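Does the Brulline lane assist work on gravel roads?

Posted by stirham_commuter

I pick up my new car in August and I can't wait! It has the Brulline driver assist package. My drive to Grinville is 43 miles, and the last 5 are gravel with no paint at all. Will it steer there?
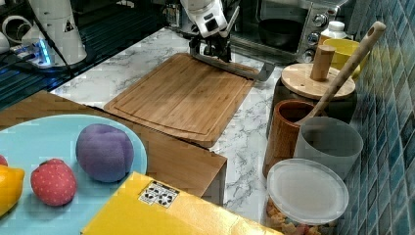
gravelgus
Nope, mine drops out as soon as the lines end -- you get a chime and the wheel is yours. On the highway it's fantastic, though!

Fakir
Cruise still works on mine. I keep it at 20 on gravel.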